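Household Advice Sheet: Care of White and Light-Colored Surfaces
Travham Residents' Service, revised May 2024

White worktops, shelves and painted panels show wear earlier than darker ones, and most of the damage reported to this office comes from cleaning that was too harsh. The guidance below applies to kitchens, utility rooms and shared workshops in all 78 units.

Routine cleaning

Wipe surfaces daily with a soft cloth and warm water containing a few drops of dish soap. Rinse the cloth and go over the surface a second time, as soap left behind will hold dust. Work along the grain where the finish has one. Dry with a clean towel, paying attention to joints and the edges of cutouts.

Powdered cleansers, steel wool and the rough side of a sponge should not be used on any white finish. Melamine sponges are permitted on painted walls only, and with light pressure.

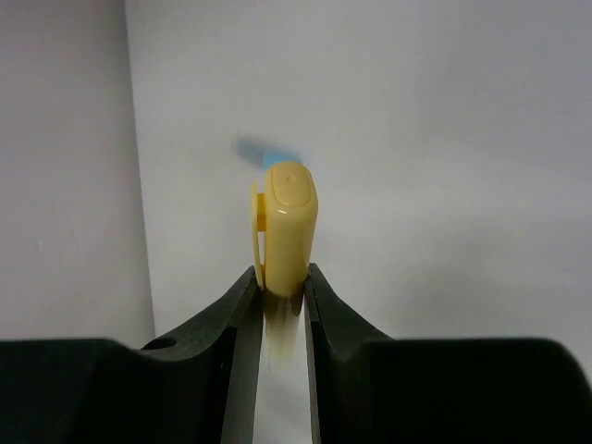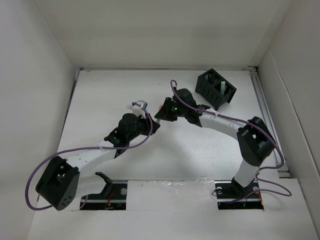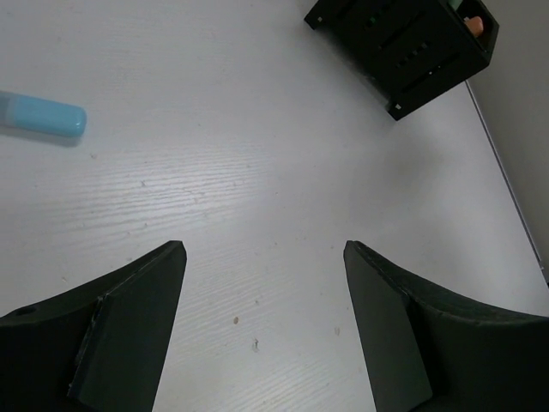
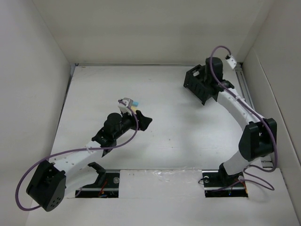
Stains

Tea, coffee and turmeric should be treated on the day they occur. Mix baking soda and water to a thin paste, lay it on the mark for ten minutes and lift it off with a damp cloth – do not scrub. If a yellow tint remains, repeat the treatment the next day. Bleach is not recommended on worktops supplied by Lahtinen, and residents with units fitted before January should ask the office which finish they have.

Ink and marker can usually be removed with rubbing alcohol on a cotton pad. Test a hidden corner first and open a window.

Tape and adhesive residue

Tape left in place for several weeks hardens and becomes difficult to remove. Warm it with a hair dryer on the low setting, then peel it back slowly at a flat angle. Any remaining adhesive may be rubbed with a little cooking oil, left for five minutes and washed off with soap and water. Metal scrapers are not to be used. A plastic scraper may be borrowed from the Brakach Street office, Room 111.

Scratches and chips

Fine scratches in painted wood may be covered with matching touch-up paint, applied in 2 thin coats with a full day between them. Chips that expose the core of a panel should be reported promptly – water entering at that point will cause the board to swell, and the panel will then have to be replaced.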